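4. What Depositors Say They Would Do, and What They Did

4.1 Setting

Barkovbridge is a mid-sized lender that takes retail deposits at one end and writes home loans at the other. In March it restated its arrears. The restatement was small, the press release was long, and the savers read neither, which did not stop them from having views. This section compares the views with the withdrawals.

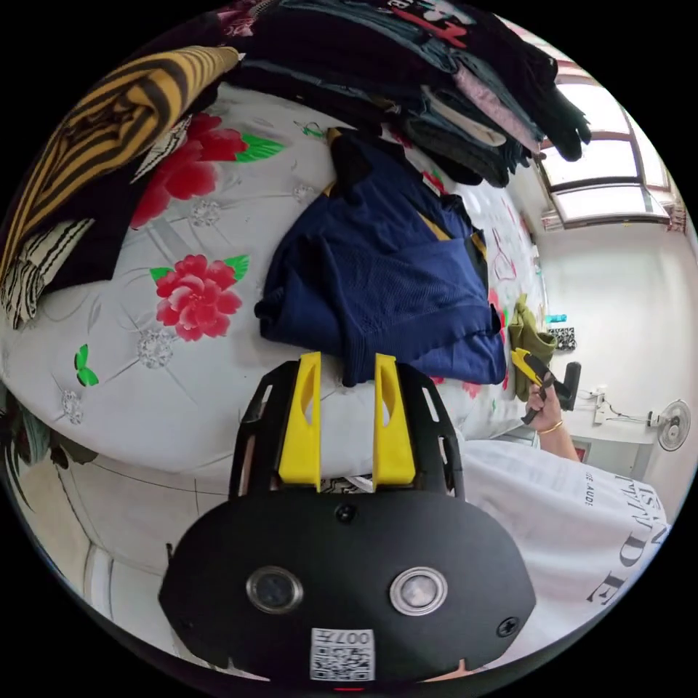 Figure 3. Two-fingered gripper with yellow fingers, at the edge of a navy blue sweater.

4.2 Sample and survey

We drew on a panel of 419 households holding at least one savings product at Barkovbridge when the restatement was published. Recruitment was handled through Nadetti, a comparison site whose users are by temperament more alert to interest rates than the rest of us. We return to this problem in 4.5, where we fail to solve it.

Each household answered a short questionnaire on how it would respond to bad news about a bank. The wording was kept plain. An earlier draft asked respondents to rate their "counterparty concern," and the pilot group rated it politely while plainly having no idea what it was. The final version asked whether they would move their money, how much, how fast, and where to.

Account records were matched to the answers with consent. Of the 419 households, 300 agreed to the match. Those who declined were more likely to have said they trusted the bank completely, a result we report without comment.

4.3 Stated intentions

Most respondents described themselves as calm. Asked what a calm person does when a lender restates its arrears, most said that such a person would wait for the facts. Asked what other depositors would do, the same people predicted a stampede. The gap between the two answers is wide in every age group and widest among those who had worked in finance.

Deposit insurance did less to settle nerves than the textbook account suggests (see Section 2). Many respondents knew that a scheme existed. Fewer knew the limit, and several gave a limit with great confidence that belonged to another country. When the correct limit was shown on the next screen, stated intentions to withdraw fell among households below it and rose among households above it. The second group had, until that moment, been perfectly happy.

4.4 Observed withdrawals

The records tell a duller story than the survey, and in places a different one. We followed each matched account for 45 days after the restatement. Withdrawals came in two waves. The first was early, small in value and made up mainly of households that had told us they would wait for the facts. The second followed a rate increase at Montoya, a rival lender, and was considerably larger.

It is tempting to call the first wave fear and the second wave greed, and an earlier version of this paper did so. Dulce Chávez, who read that version with more patience than it deserved, pointed out that a household moving from a nervous bank to a better rate has no reason to tell us which of the two it had in mind, and may not know. We now call them the early wave and the late wave.

Three features of the early wave are worth setting down.

First, it was concentrated in instant-access accounts. Fixed-term savers could leave only by paying a penalty, and they overwhelmingly stayed. Their survey answers on loyalty were correspondingly warm. We would not want to lean on this as evidence of affection.

Second, partial withdrawals were far more common than full ones. The typical household took out enough to feel it had done something and left the rest where it was. Many of these withdrawals were in round amounts, and up to 200 of the matched accounts show at least one transfer of this kind, the exact number depending on how strictly one defines "round." The money usually went to a current account the household already held, where it earned nothing. A fair share of it came back.

Third, branch visits barely moved. The popular image of a bank run has a line of people on the sidewalk, and the branch managers we spoke to had been told to prepare for one. One had ordered extra chairs. The withdrawals themselves were made by phone, many of them late in the evening.

4.5 Threats to the findings

The Nadetti sample leans toward people who enjoy switching accounts. To gauge how far this matters, we repeated the survey, without the account match, among customers of Brillberg, a savings app whose users mostly appear to have forgotten they have it. Stated intentions were similar. Since stated intentions turned out to be a poor guide to behavior in the main sample, this is less comforting than it sounds.

A second concern is timing. The Montoya rate rise was announced on 4th June, and savers who read the financial pages could have guessed it was coming. If some of them held off until the better rate was available, our early wave is too small and our late wave too large. Shifting the cutoff in either direction changes the size of both waves but leaves their order alone. The full set of cutoffs is in the appendix, along with several regressions that a referee asked for and may one day read.

A third concern is the question itself. Asking people whether they would pull their money out of a bank is a fairly good way of making them wonder whether they should. Households surveyed before their first withdrawal were slightly more likely to make one than households surveyed later. The difference is within the range of chance, and Barkovbridge, which let us run the study, has been gracious about it.

4.6 Relation to the pricing model

The model in Section 5 treats each depositor as holding a single threshold, above which they leave. The evidence here fits that assumption badly. Households left a little, came back a little, and left again for a better rate. We keep the single threshold for the baseline estimates, as the alternative has no closed-form solution and took the department's server most of a weekend to fail to converge. Section 5.3 relaxes it for instant-access accounts only.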